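Wulteck Hand-Held Gripper, Replacement Finger Set
July | by the Orkis shop desk
Print this page | E-mail this page

If you bought one of our grippers this spring, please read this before you order anything, because you may have a set of fingers coming to you free! A few of you wrote in (thank you, truly) to say that one finger had started to creep outward during long sessions, and that soft items were slipping away halfway through a lift. We put 23 returned units on the bench and found the same thing in nearly 700 cycles of testing: the small screws along the bottom of the finger were backing out, a little at a time.

The new set comes with 2 fingers, longer screws and a tube of thread locker, and it fits every Wulteck body we've sold. Please stop using the tool if you feel any play, and keep your own fingers well clear while you check it.

Part no. 132. Ships from our Jedum warehouse. 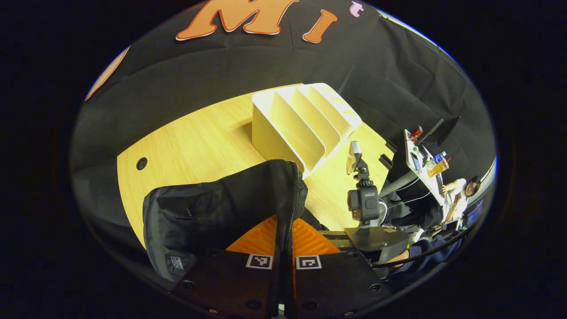 Gripper holding a black zippered bag next to a white file organizer.

Bags and pouches are the hardest on a loose finger, so do try one after fitting, and squeeze slowly the first few times.

Comments

Ekanayake: Mine went on a Sunday, mid-lift. New set arrived quickly and feels much tighter.

benchrat: Does the thread locker need overnight to cure?

Orkis shop desk: Yes please, leave it overnight if you can!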